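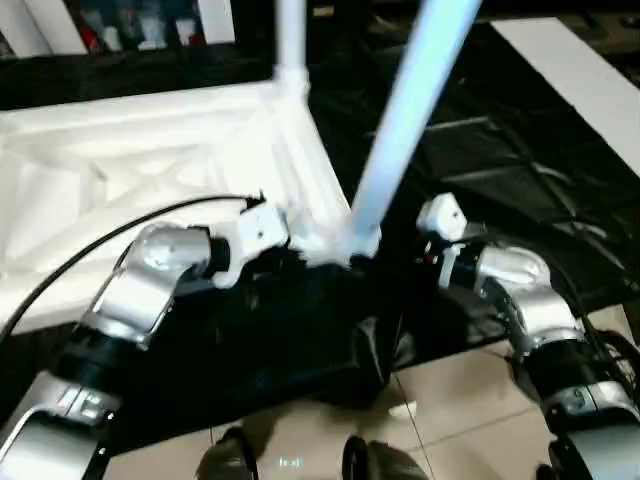

What does the Vulasine service cost? Stores pay $2,307 a month for one two-armed robot, on a contract that runs at least 11 months.

Jovex, the company behind Vulasine, began taking orders Wednesday from small shops and rental halls that want help with light handling jobs, such as setting up stands and packing away covers. The monthly fee includes software updates and one service visit. Extra visits are $879 each, a figure that appears on page 10 of the contract and nowhere in the sales brochure.

The company says the robot can "take over the routine." It was less clear about what counts as routine. Asked how often a worker has to step in during a job, Jovex said results vary by site and gave no number. It also declined to say how long a setup takes next to a person doing the same work by hand.

Kenneth Hepburn, who runs a display rental business and sat through the sales pitch, said he was not ready to sign.

"They kept telling me what it will do next year," Hepburn said. "I'd be paying for it this year. I asked what happens if it bends one of my poles, and they said they'd get back to me."

The contract leaves damage to the customer's own goods to the customer's insurance. It also lets Jovex record the robot's work and keep the recordings after the contract ends. Customers can ask for them to be deleted, but the contract sets no deadline for doing so.

Two rivals, Softić and Wurkgate, sell similar machines outright and offer no monthly plan. Neither publishes figures on failed jobs, so a buyer comparing the three has little to go on besides price.

Jovex said a free trial is "under discussion." The first Vulasine units are due to ship in November. Customers who cancel before delivery lose their deposit.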